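Giritden head camera kit, second version: three months of use
Ermelinda Barros
12 October 2022

We bought two of these kits in July for recording hand demonstrations of shop work: shelf filling, facing up, sorting small stock into displays. The recordings go to a group training a two-armed robot on the same jobs. I have used remote control for that sort of work before, with the Hultdale leader arms, and much of this review is a comparison between the two.

The kit is a headband, a camera on a tilting bracket, a cable, and a recorder that clips to the belt. The headband weighs 110 grams with the camera fitted. The recorder is heavier and should go on the hip opposite the working hand. Setting up takes a few minutes once the bracket angle has been found for a given wearer. Mark that angle with a paint pen. The scale printed on the bracket is too coarse to return to, and the detent between the third and fourth positions is weak on both of ours.

Image quality is good under shop lighting. White shelving is the usual problem, as it pushes the exposure down and the hands go dark. The Giritden firmware has a setting that meters on the lower middle of the view, and with it switched on, black items on a white shelf keep enough detail to tell one from the next. Reflections off clear acrylic are still a nuisance. Our labelling staff have trouble marking the edges of thin transparent boxes, and no setting on the camera helps with that.

The pen task has been our standard test. The demonstrator gathers pens from a heap on the shelf, holds a bundle upright in the left hand, and feeds a display holder with the right. It is a fair test for any recording method. The items are thin, nearly identical and lie across one another, and the left hand has to keep the bundle under control while the right does something else.

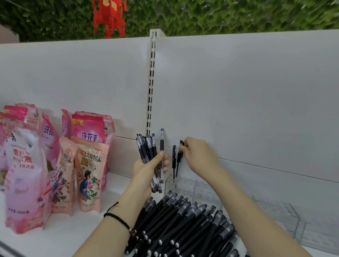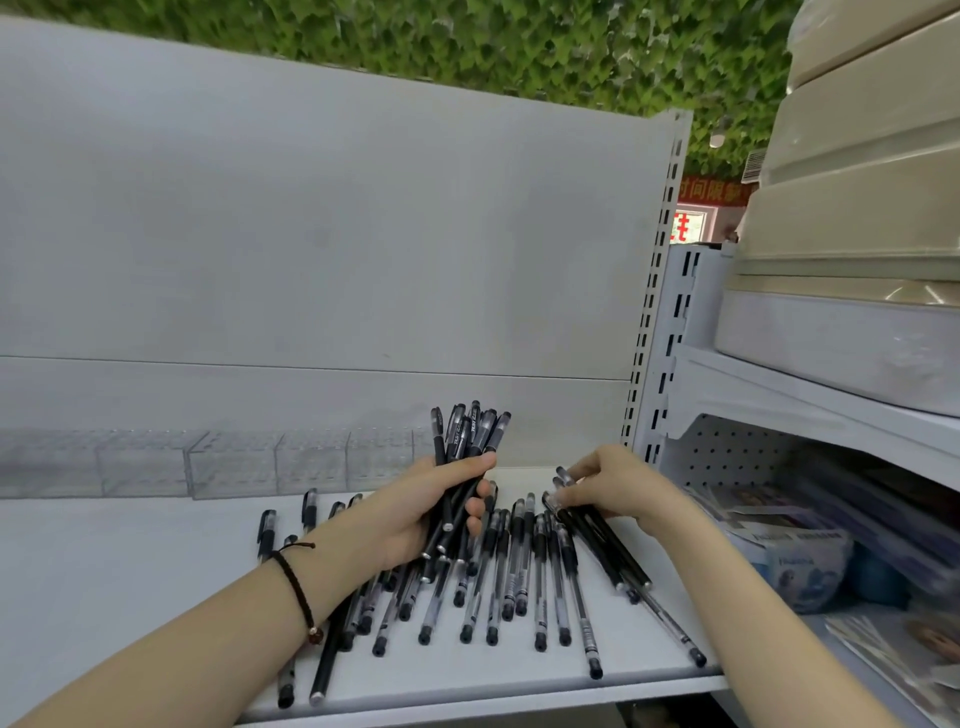 Pen task, head camera view. First picture: right hand at the display holder. Second picture: right hand lifting a small group from the pile.

With the Hultdale arms I never got a usable bundle hold. An operator could pick one pen, place it, and go back for another, and the data were clean because every joint position was logged directly. They were also slow to collect. A bare hand squares up a bundle with the thumb and fingers without any thought, and a two-finger gripper under remote control has no equivalent. Anyone whose robot has simple grippers should bear this in mind before buying a head camera: it will record plenty of finger work that the robot cannot copy.

Hand tracking is done afterwards in the Sampaio software, which is sold separately. It handles open hands well. It is less reliable where fingers wrap round a bundle, and fingertips hidden behind the barrels are guessed. The guesses are flagged in the output, but the flag is a single yes or no for the whole hand. I would like one per finger. The wrist position is steady enough to use as it comes. Forearms should be left bare if possible; loose cuffs made the wrist estimate wander in our tests.

Of 303 clips recorded for the pen task, we rejected more than a third. Most were lost because the wearer looked away from the hands to check the display and the working area left the view. That is a training matter and the figure improved once we told people to move the eyes and keep the head still. A wider lens would help too. Illside makes one that fits the thread, though I have not tried it.

Other faults. The cable connector sits on the left of the camera and catches on a collar. The recorder gives one beep for start and the same beep for stop. Files are split every 1000 seconds with no overlap, so a clip that crosses the split has to be joined by hand. The foam on the headband started to come away from one kit in the second month; the supplier sent a replacement without argument.

Battery life has been enough for a morning's work, and charging is over a standard cable. Clock drift between the two kits is small, and a hand clap at the start of each session deals with it.

I would buy the kit again for tasks where the hands do most of the work and the robot has fingers to match. For a gripper robot doing single picks, the leader arms are still the better purchase, slow as they are. A firmware update is promised for January, with separate start and stop tones on the list.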